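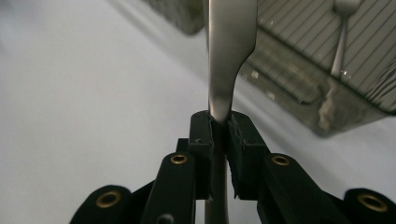 Table knife held at the neck, dish rack behind. Pad fraying visible near the top of the left finger.

Notebook, November, bench 2

Reviewing the Miris hand-held gripper, supplied on trial by Kyei. Question for this entry: is the stock pad good enough for flatware, or do we order the Trilaler pad set with it.

Unit as delivered: black linkage arms, brass eyelets at the pivots, block fingers with soft pads on the inner faces. Serial ends in 1803. No play in the pivots that I can feel by hand. Trigger return is a little slow, same as on the first day.

Task is the usual one, table knife from counter to rack and back. 166 grasps logged so far on this pad pair, all on stainless flatware, no glass or ceramic yet.

Notes on the knife:
– Neck is the best place to take it. Slender and rounded there, so the pads close around it a bit. Higher up on the flat of the blade it wants to rotate.
– Vertical hold is fine at light trigger pressure. Tilted past horizontal, 11 slips in the log, most of them on the blade.
– Pads are shedding. Small torn bits along the contact surfaces on both fingers. I have not trimmed them and would ask others not to, so that Kyei sees the same wear we do.

Rosine Caron thinks the tearing comes from the blade grasps and that neck grasps alone would leave the pads alone. Plausible. The log does not separate the two by pad age, so I can't say. Will add a column.

Kyei's quote lists pads as a consumable but gives no service life. Asked them for one in writing. Also asked whether the Trilaler set goes on with the same screws – their sheet shows a different backing plate.

Pledwood wants a yes or no on the kit before they commit bench time. My position for now: linkage acceptable, pads not, price open until the service life comes back.

Next: fresh pads, neck grasps only, same knife, same rack. Then forks.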